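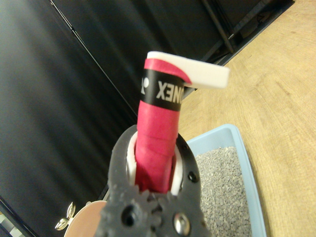

I took the Thursday afternoon off to go to the open day at Clerivstead, the robotics lab out past the rail yard in Stadadbridge. They do this once a year. I missed the last one and heard enough about it afterward that I put this one on the calendar early.

The doors opened at 1. Parking was in the gravel lot behind the building, and the sign for it was small enough that I drove past twice. At the front desk they gave us a sticker with a group number and a sheet with the schedule on it. I was in group 3, with 13 people, most of them older than me and one family with two kids. The tour had 7 stops. I'm only going to write about the ones I remember well.

The first stop was a talk in the lunch room. It ran long. The speaker went through what the lab does, which is mostly teaching robot arms to handle ordinary things from around the house. The point I wrote down was that the arm doesn't come with any idea of what an object is for. A person has to show it the same kind of task many times, with small changes, and then they see how much of that carries over. There were slides with charts. I couldn't read the charts from the back.

After that we went down the hall to the part I had come for. The demo area is set up against black curtains, and we stood behind a strip of tape on the floor. The task that afternoon involved a badminton racket and a tray of cat litter.

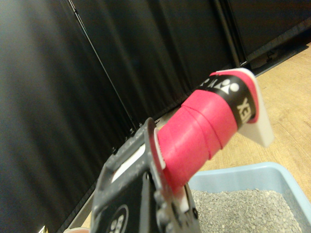

The racket part interested me more than I expected. I play doubles on the weekend at the Plondden rec center, and I have wrapped a lot of handles. Overgrip is soft and a little tacky, and it gives when you squeeze it. I asked whether that made it easier or harder for the gripper. The engineer running the station said it goes both ways. The soft surface helps keep the handle from sliding, but a long object held at one end wants to swing, and the grip tape doesn't do much about that. She said a racket is a good test for this reason, with most of its length a long way from the fingers.

She also told us to look at the fingers instead of the arm. I had been watching the arm the whole time, because that's the part that moves the most. Once I switched I could follow it better. How the fingers meet the handle matters a lot, and a small difference in angle there turns into a big difference at the far end of the racket.

One of the kids asked why it was so slow. The answer was that it can go faster, but they keep the speed down when there are visitors. She also said slow runs are easier to learn from when something goes wrong.
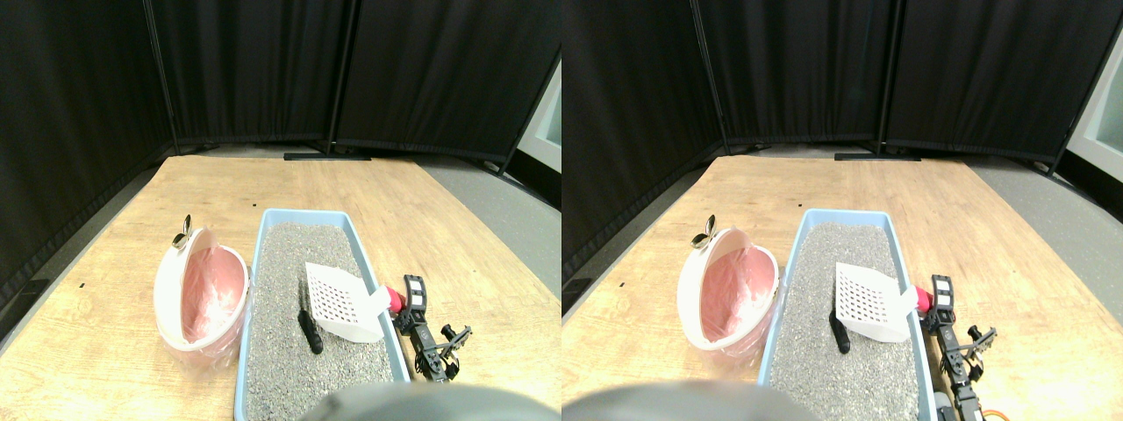 Two views of the table, with the litter tray in the middle.

Someone in the group asked about the litter. I would have guessed a scoop and nothing else, but the engineer talked for a while about loose material in general. A solid object stays the shape it is. Litter shifts whenever anything touches it, so you can't plan on the surface being the same a minute later. She said they had tried rice and dry beans before this, and that rice gets into everything. There was a broom leaning in the hallway, so I believe her.

We got 60 minutes in that room, the longest of any stop. I could have used more. The next group was already waiting by the door when we left.

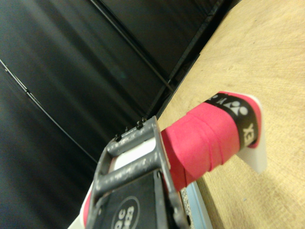 The gripper on the racket handle, close up.

The rest of the tour was shorter. There was a machine shop, where we weren't allowed past the yellow line, and a room with parts bins and 3D printers. They had a shelf of old gripper fingers that had cracked or worn down, and you could pick them up and handle them. They're lighter than they look. I asked how long a set lasts and was told it depends on the work.

The last stop was coffee and cookies in the lobby. I talked for a bit with a man from my group who used to run packaging lines at Montes before he retired. His machines did one thing very fast for years at a time, and he wasn't sure what to make of a robot being taught something new every week. He stayed longer than I did, though, so he must have liked it.

If you want to go next year, the sign-up is on the Clerivstead site and it fills up. Wear closed shoes, they do check. Use the second entrance for parking, the one after the tire place.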